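Chapter 7
Reading a Tabletop

I learnt to look at wood in Agnes Niven's kitchen, mostly while I was meant to be laying the table. She'd have me crouch until my eyes were nearly level with the top and tell me to follow the lines (I was hungry, so I didn't always follow them very far!).

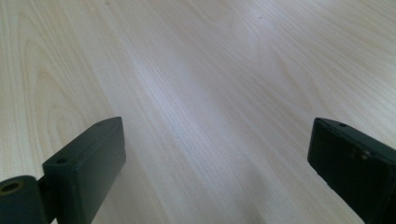

Tall, rounded loops usually mean flat-sawn wood or a veneer, and fine straight lines running side by side tell you the cut went another way. Get down low with a window ahead of you and the grain shows up far better. Try it at home before you start on the exercises on page 33.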